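Jadum Post Planner
Social scheduling for small accounts

Home > Tools > Scheduling > Jadum Post Planner

If you run an Instagram account for a shop, a band, a school club or anything else that has to share your time with a real job, you know how it goes. You post three times in one week, then nothing for a month, and then you feel bad and post four times in an afternoon. Jadum is the planner we built for ourselves when we got tired of that, and we still use it every morning!

It does one job. You write your posts when you have the time, put them on a calendar, and they go out when you said they should. Photos, carousels and short videos all work, and so do first comments (handy if you like to keep your hashtags out of the caption). 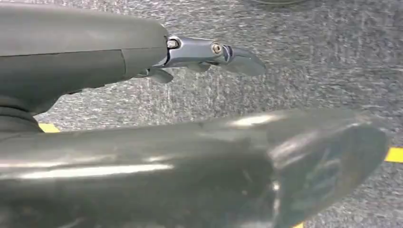
What you need before you start

A professional account on Instagram, either business or creator. Personal accounts can be planned in Jadum too, but you will get a reminder on your phone and have to tap the last button yourself. Switching over is free and takes a minute or two in the Instagram settings.

You also need a web browser from the last couple of years. There is a phone app for reminders and quick edits, but most people do their planning on a bigger screen, and the calendar is much nicer there.

The calendar

Drag a post to a day and it stays there. Drag it to another day and the time of day comes along with it, so your 8 a.m. posts remain 8 a.m. posts. Hold Shift while you drag to make a copy. Drafts show in pale yellow, planned posts in green, and anything that failed to go out turns red and moves to the top of the page until you deal with it.

Meifang Feng did the calendar from scratch last November and it is so much quicker than the old one. Long months used to crawl. Now you can scroll a whole year back and forth without waiting. 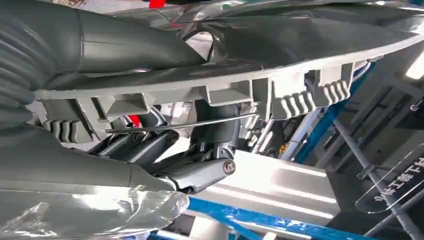
Captions

The caption box counts characters as you type and shows where Instagram will cut the text with its "more" link, which changes how you write your first line more than you might think. Saved snippets are in the side drawer: opening hours, a line about shipping, your usual sign-off. Type a slash and the first letters of the snippet name and it drops in.

Line breaks are kept exactly as you type them. (Yes, we know. Everyone who has pasted a caption from a notes app and watched it turn into one gray lump will be pleased about this.)

Hashtag sets work the same way as snippets. Each set can hold up to 30 tags, and Jadum warns you if the same set has been used on your last few posts.

Fang, the photo shelf

Fang is the part of Jadum where your pictures wait. Upload a folder, and each photo gets a small mark once it has been used, so you don't post the same mug twice in a row. You can crop to square, portrait or story size without touching the original. Search goes by file name, by your own labels, or by "never used," and that last one is a lovely way to find something to post on a slow day.

The shelf holds 1,000 photos on the Solo plan. Videos are stored separately.
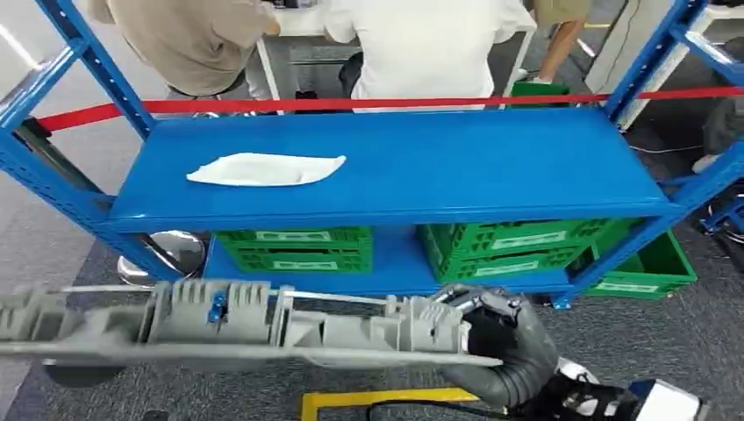 Details

Accounts: one on Solo, five on Team
Users: one on Solo, no limit on Team
Photo shelf: 1,000 photos on Solo, no limit on Team
Time zones: set per account
Approvals: Team only
Export: calendar to CSV or PDF, captions to plain text
Languages: English, Spanish, German
Price: Solo $70 per year, Team $799 per year

Both plans start with a free trial of 30 days. No card is asked for. When the trial ends your drafts stay where they are and you can still export them, but nothing new will go out until you pick a plan.

Moving from another planner

Bring a CSV file with a date, a time and a caption in each row, and Jadum will fill the calendar for you. Photos are matched by file name if you put the name in a fourth column. The import page has a blank sheet to download with the headings already in place. Do a small batch first, check that the times look right for your time zone, then bring in the rest. 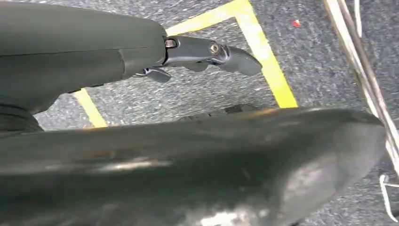
Jadum Support Team, Clundbridge

Write to us from the Help button inside the planner and your message arrives with your account name attached. Meifang Hou looks after imports and billing, and she is very good with messy spreadsheets. Everything else goes to whoever is in first.

The short guides are worth a look too. "Your first week in Florkgate" walks through a made-up café account from empty calendar to a full week of posts, and you can open it as a practice account and move things about as much as you like.

Page updated March 2026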